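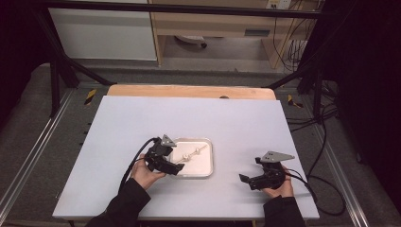 Serving tray (small)

A serving tray is a shallow, flat-bottomed dish for carrying or setting out food, and the kind I'm covering in this entry is the little rectangular one with rounded corners and a raised rim. I've got 2 of them from Doucette and I use them for pretty much everything – snacks, skewers, cookie dough, loose screws! The rim is low, so you can lay a long skewer at an angle and pick it up by one end.

Skewers and trays go together more than you'd think. Soft, puffy pieces like marshmallow ride best with a bit of bare stick left over for holding, and a pale tray floor makes crumbs easy to spot (I like that, my sister hates it).
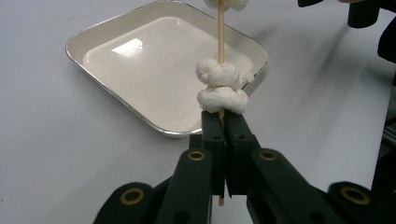
Does the food go on the skewer before it goes on the tray?

Usually it does. I thread everything first, then lay the skewers down side by side with the handles all pointing the same way.

Zidberg trays run a little deeper, and they stack better in a drawer.

Last edited 10/29/20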